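Course materials, Plalton Technical Institute. Revised November 2025. Replaces the April handout, which should be discarded.

# Unit 9: Disassembly of a Desktop Tower for Parts Recovery

## Purpose of the unit

Students completing this unit will be able to open a standard desktop tower, remove its principal components in a safe order, and sort those components for reuse, testing, or recycling. The unit is taught in Room 111 and requires two laboratory periods. Students are expected to have read the chapter on static electricity before the first period.

The towers used in the laboratory are retired office machines supplied through the Minavport surplus program. They vary in age and condition. No student should assume that a machine is complete, that it works, or that it matches the one at the next bench.

## 1. Preparation of the bench

1.1 Clear the worktable of food, drink, and personal items. Loose paper is to be kept on the side shelf.

1.2 Put on the wrist strap and clip it to the grounding point at the bench. The strap is worn for the whole procedure, including the sorting stage.

1.3 Confirm that the power cord has been removed from the machine. Press and hold the front power button for several seconds to discharge what remains in the supply.

1.4 Set out one parts tray, one screw dish, and a set of labels. A parts record (Form 1649) must be started before the side panel comes off. Enter the tray number at the top of the form and on the first label.

## 2. Opening the case

Lay the tower on its side with the removable panel facing up. Some cases have a single latch on the panel, others have thumbscrews at the rear edge, and a few have both. Slide the panel toward the rear before lifting it. A panel that resists should be checked for a missed screw - it should never be pried with a screwdriver.

Once the panel is off, place it flat under the bench. The inside edges of stamped sheet metal are often sharp, and students should avoid resting their hands on the drive cage or the side rails.

## 3. Identifying the main assemblies

Before anything is unplugged, each student is to locate the following and mark them on the parts record:

- **Power supply.** A closed metal box, normally near the back of the case. The specification label gives the output voltages and the maximum load. A unit marked 500 W, for example, should be entered with that figure and with the model number exactly as printed. The power supply is never opened in this course.
- **Motherboard.** The large circuit board carrying the processor socket, the memory slots, and most of the connectors. The maker's name may be printed on the board itself.
- **Processor socket.** On many boards a metal frame holds the processor down. When the socket is empty, the contacts are exposed and must not be touched, wiped, or blown on.
- **Memory slots.** Long, narrow slots, usually close to the processor socket. Enter the number of modules present; if there are none, write "none."
- **Drive cage and drive bays.** Metal or plastic frames that hold the hard drive and the optical drive. Colored plastic latches generally indicate a part that is meant to be released by hand.
- **Fans.** A fan may have its own housing or shroud, which has to come out before the parts beneath it can be reached.
- **Wiring.** Yellow, red, and orange wires carry different voltages from the power supply. In a standard supply these are 12, 5, and 3.3 volts respectively. Black wires are ground.
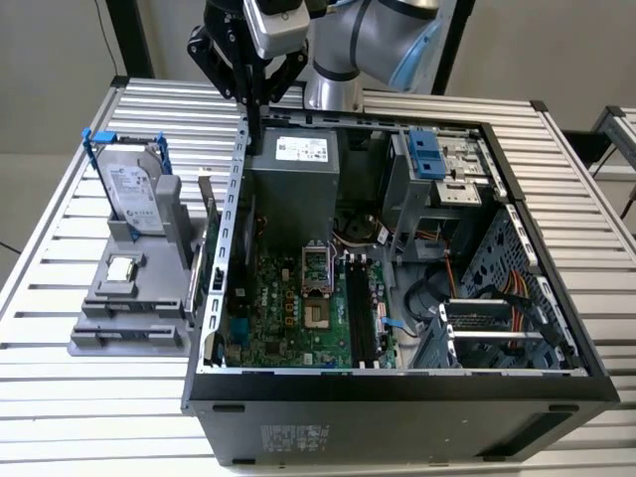 ## 4. Order of removal

The order given below applies to most towers in the laboratory. Where a case is built differently, the instructor's directions take precedence.

1. Disconnect the data cables from the drives. Pull on the connector body and leave the cable slack.
2. Disconnect the power leads from the drives and the motherboard. The large main connector has a clip that must be pressed fully before the plug will move.
3. Remove the drives. Each hard drive is labeled at once and placed in the locked data bin. Drives do not go in the general parts tray under any circumstances.
4. Remove any expansion cards, holding them by their edges. Put each in an antistatic bag.
5. Release the memory modules by opening the retaining clips at the ends of the slots.
6. Remove the fan housing and the heat sink. Old thermal compound may hold the heat sink tightly; a slight twist is permitted, but force is not.
7. Open the socket frame and lift the processor straight up. Place it in a plastic carrier and close the frame again.
8. Support the power supply with one hand while removing its screws. It is heavier than it looks and can fall onto the board.
9. Remove the motherboard screws, lift the board clear of its standoffs, and place it on the antistatic mat.

Cables that are tied to the case may be cut free only at the tie. Power supply wiring is not to be cut.

## 5. Sorting and labeling

Recovered parts are divided among the bins at the rear of the room. The bins are labeled by the Szabo system, which was explained in Unit 2.

| Bin | Contents | Label required |
|---|---|---|
| A | Memory, processors, expansion cards | Yes, on the bag |
| B | Power supplies and fans | Yes, on the part |
| C | Motherboards | Yes, on the bag |
| D | Cables, brackets, plastic trays | No |
| E | Bare cases and panels | No |

Small batteries removed from motherboards go in the covered jar by the door. Screws are returned to the screw dish and sorted by thread at the end of the period.

Parts in Bins A through C are held for the testing unit. Parts that fail testing are collected by Dredine for materials recycling, together with the contents of Bins D and E.

## 6. Common errors

Several faults appear regularly on submitted work and will result in a reduced mark:

- Labels written after the part has been placed in a bin.
- A socket frame left open on a board sent to Bin C.
- Drive latches broken by lifting the drive before the latch is released.
- Form entries such as "black cable" or "fan," with no connector type or size given.

## 7. Work to be submitted

Each student submits one completed Form 1649 and a one-page written account of the disassembly. The account should state which parts were present when the case was opened, which were missing, and the condition of every connector handled. Sketches are welcome but do not replace the written text. Both items are due at the start of the next laboratory period.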